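Foro de automatización y robótica › Pinzas y efectores finales

Pinza de mano con ojo de pez: ¿dedos Sirham o Rureck para meter y sacar ropa por una abertura con reborde de goma?

Publicado por Yi-chun Au
Editado una vez

Hola a todos. Estamos comparando dos juegos de dedos para una pinza de mano, de las que llevan la cámara montada encima y un marcador cuadrado para el seguimiento. La tarea es manipular ropa en aberturas con reborde de goma. Después queremos pasar los mismos dedos a un brazo Merrick, pero eso será más adelante, en diciembre si llegan las piezas.

Los dos juegos son estos:

Sirham, de silicona blanda, con punta ancha y 40 mm de apertura útil.
Rureck, más rígidos, punta estrecha con estrías.

Con los Sirham el agarre de tela gruesa es bueno, pero cuando la prenda tiene cremallera o una costura dura la punta se dobla y la tela se va girando. Con los Rureck pasa lo contrario – la costura la cogen bien, pero con camisetas finas pellizcan muy poca tela y a mitad del movimiento se sueltan. Hemos hecho 400 repeticiones con cada juego y las cifras globales salen casi iguales, así que por ahí no puedo decidir. 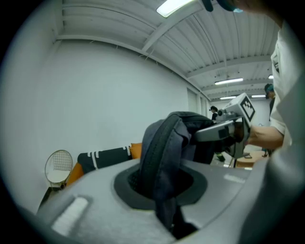

El otro problema es la cámara. Usamos una lente ojo de pez y dos pinzas a la vez, y en la reconstrucción perdemos el marcador de la otra pinza en bastantes tramos. Casi siempre ocurre con el brazo estirado y la luz del techo de frente. La exposición está en automático. El controlador es un Brallura con el firmware 1347, y los vídeos los grabamos en la tarjeta de cada cámara y los sincronizamos después.

Lo que quería saber:

Si alguien ha usado los dos juegos de dedos con ropa y cuál se quedó.
Si merece la pena fijar la exposición o es mejor cambiar el tamaño del marcador.
Si el Brallura mete retraso en la lectura de apertura. A mí me parece que la apertura registrada va por detrás del vídeo, pero no lo he medido.

Gracias.

Keegan Paewai
Respuesta aceptada

He pasado por las dos cosas, voy por partes.

Dedos. Yo me quedé con los Sirham, pero modificados. La punta se dobla porque la silicona no tiene nada detrás en los últimos milímetros. Si le pegas por la cara exterior una lámina fina de acero de muelle, que no llegue hasta el borde, aguanta las cremalleras y por dentro sigue siendo blanda. Los Rureck los probé una temporada y para tela fina no les encontré arreglo. Forrarlos con cinta de goma ayuda un poco, pero la cinta se despega y cada pocas horas toca repetir.

Antes de decidir separaría los resultados por tipo de prenda. Una media de 400 repeticiones con ropa mezclada te va a salir parecida aunque los dedos sean muy distintos. Haz tres grupos (tela fina, tela gruesa, prendas con cremallera o botones) y apunta también si la prenda entra o sale, que no es el mismo esfuerzo. Al sacar, el reborde de goma frena la tela y es donde más se nota la diferencia de punta.

Exposición. Fíjala. Con luminarias en el techo y ojo de pez, la automática va subiendo y bajando según cuánta luz entra, y el blanco del marcador se quema. Cuando se quema, el borde negro se estrecha y el detector lo descarta. Baja la exposición hasta que el blanco del marcador quede un poco gris. El fondo se verá oscuro y no importa. El tamaño del marcador lo tocaría después, y sólo si sigues perdiéndolo. Otra cosa que puedes mirar es el acabado: los impresos en papel satinado dan brillos, mejor mate.

Retraso. Sí que lo hay, al menos en el mío. Para medirlo, abre y cierra la pinza de golpe 20 veces delante de la cámara y compara el fotograma en que los dedos empiezan a moverse con la marca de tiempo de la apertura. Si la diferencia es constante, la restas y ya está. Si va creciendo a lo largo de la grabación es deriva del reloj, y entonces hay que sincronizar al principio y al final.

Cuando pases al brazo Merrick vuelve a medirlo todo. El retraso del brazo es otro y no se parece al de la pinza de mano.

usuario_mecatronica

Yo uso los Rureck y bien, aunque para cajas, no para ropa. Lo de la exposición también me pasaba. Prueba a cambiar de cable.

Yi-chun Au

Gracias, Keegan. He fijado la exposición y el marcador se pierde mucho menos. Queda algún tramo malo cuando las dos pinzas se cruzan, pero eso ya lo daba por perdido.

Lo del retraso lo medí como dices y sale constante, así que lo resto en el procesado. La lámina todavía no la he puesto – la que tengo es demasiado gruesa y he pedido otra. De momento sigo con los Sirham tal cual y he separado las prendas en los tres grupos. Con tela fina la diferencia a favor de los Sirham es clara. Con cremalleras ganan los Rureck, también con claridad.

Lo del cable no aplica, grabamos en tarjeta.

Keegan Paewai

Si la lámina nueva tampoco te va bien, mira que el pegamento sea de los que agarran en silicona. El cianoacrilato normal salta en cuanto el dedo flexiona. Yo limpio con alcohol, doy imprimación y lo dejo con una mordaza hasta el día siguiente.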